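How to Submit a Room Reservation Request

Residents and registered groups may reserve a meeting room at the Orellana Community Center by completing the steps on this page. Requests for the April to June period are accepted at the front office and by mail.

Before you begin

You will need your membership number, the name of the person who will be responsible for the room, and a short statement of the purpose of the meeting. Groups that have not used the center before must also complete a registration form, which is available at the front office.

Step 1. Choose a room

The Sodia Room seats 10 people and is suited to small meetings and classes. The Ralavberg Hall may be used for lectures, performances and public meetings. Food may be served in the hall only.

Step 2. Complete the request form

Use Form 649. Print clearly in ink and fill in both sides. Enter the time at which you wish to enter the room and the time at which you will leave it. Setting up and cleaning must take place within these hours.

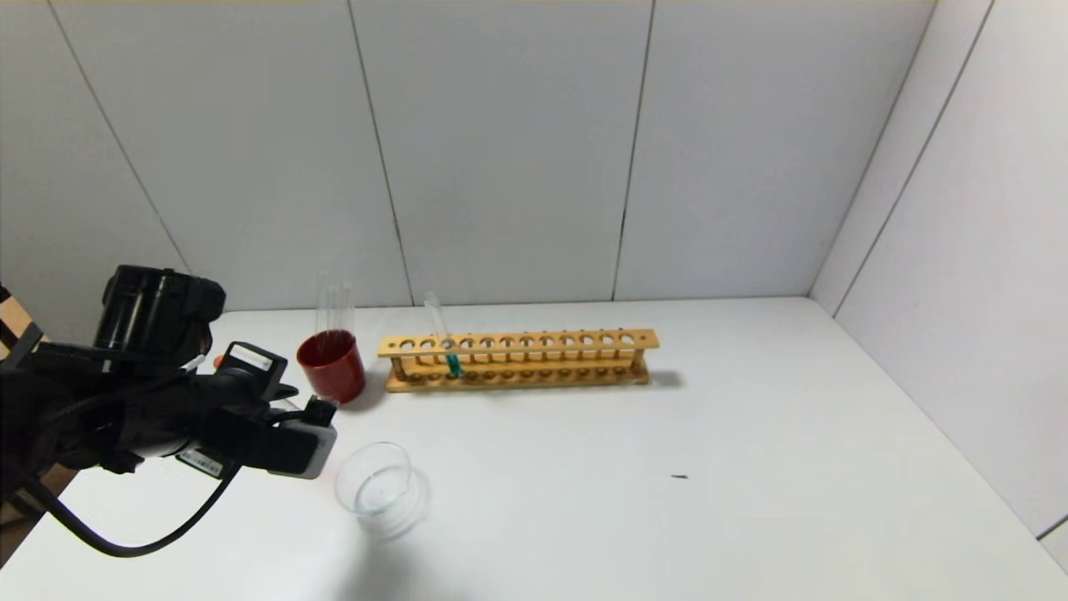 If you require tables, a projector or a microphone, mark the correct box in Section 2 of the form. Equipment that was not requested in advance may not be available on the day of the meeting. Groups may bring their own equipment with written approval from the office.

Step 3. Submit the form and deposit

Return the signed form with a deposit. The deposit for the Ralavberg Hall is $400. No deposit is required for the Sodia Room. Checks should be made payable to the center.

Step 4. Wait for confirmation

A written confirmation will be mailed to the responsible person. A reservation is not final until this letter has been issued, and groups should not announce a meeting before receiving it.

Changes and cancellations

Changes must be requested in writing and should state the original date and room. Questions may be directed to Verena Gruber, Reservations Office, before 4 p.m.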